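**Nimeo starts laundry recordings at Skidau site**

18/06/2024

Laundry. Lots of it. Nimeo has begun recording washing machine work at its Skidau building, with the aim of teaching a robot arm to load and empty a front loader without someone guiding each move.

The first batch was opened up to visitors this week and we got in for a short look. Two arms are set up, one machine each, and both are being steered by people for now. An operator holds a pair of handles, the arm copies, and everything gets saved: joint positions, grip width, the view from the wrist. When a run is finished the operator marks it good or bad and starts the next one. Repeat until the shift ends.

Laurier Lachance, who leads the recording side, said the plan is to build up a wide spread of examples before any training is done in earnest. "We tried with a small set over the winter and it learned one shirt," Lachance said. "Very good at that shirt. Hopeless with a sock."

So the new rules are loose on purpose. Operators change the starting position of the arm between runs. They swap the clothes. The door gets left at different angles. Ceiling lights stay on for some sessions and half off for others, as the drum is a dark place and the camera has to cope with that.

Each run is short. Reach in, close on something, bring it out, let go over the basket. Or the other way round for loading. Six operators are trained so far and they work in turns of 15 minutes, then swap. The handles are heavier than they look, we had a go, and the wrist starts to ache quicker than you'd think. Holding steady in front of the opening was the hard bit. One of us clipped the rim twice, and both runs were marked bad but kept.

Bad runs are not thrown away. They go in a seperate folder and Nimeo wants to use them later, to teach the system what a miss looks like and how to back out of one.

The wrist view is the one the team cares most about. A camera in the room sees the whole arm but loses the fingertips once they go past the rim. The small one on the wrist stays with them.

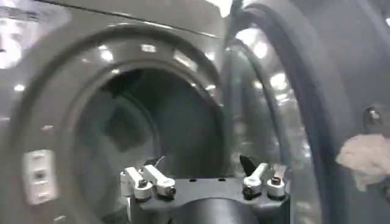 ### What happens next

Recording carries on at Skidau through the summer. A second site, run by Castellanos, comes in later with its own machines and its own operators. Different makes, different door shapes, some of them top loaders. Lachance wants the first full training round done by October — earlier if the second site is quick to get going.

Prurnosov, which built the control handles, is sending a lighter pair. Operators asked for them after the first few days. The grip is being changed too, so that a light squeeze gives a light pinch. At the moment it takes a fair bit of practice to pick up one thin item and leave the rest behind.

Buttons are not part of the job yet. Neither is the soap drawer. The arm is only being shown cloth for the time being, with door opening and closing down as the next task on the list. Lachance said doors would get their own set of runs, kept apart from the clothes, as mixing the two early on had made the labels a mess.

Labelling is done by hand. Someone watches each run back and marks where the reach starts, where the fingers close and where the cloth is clear of the drum. It's slow, and there is already a queue. Nimeo is looking for two more people to help with that, part time, no robot experience needed. Training is given on site.

Will the examples be shared? Some of them. Lachance said a portion would go out free to universities once the labels have been checked, but would not be drawn on how many or when. Anything that shows an operator's face in the room view will be cut first.

As for whether it can do any washing on it's own yet, no. The trial model from winter has been switched off and the next one won't be run on the arm till the full round is finished. Until then it's people on the handles.

Another visit is planned for after the Castellanos site opens. We'll report back then.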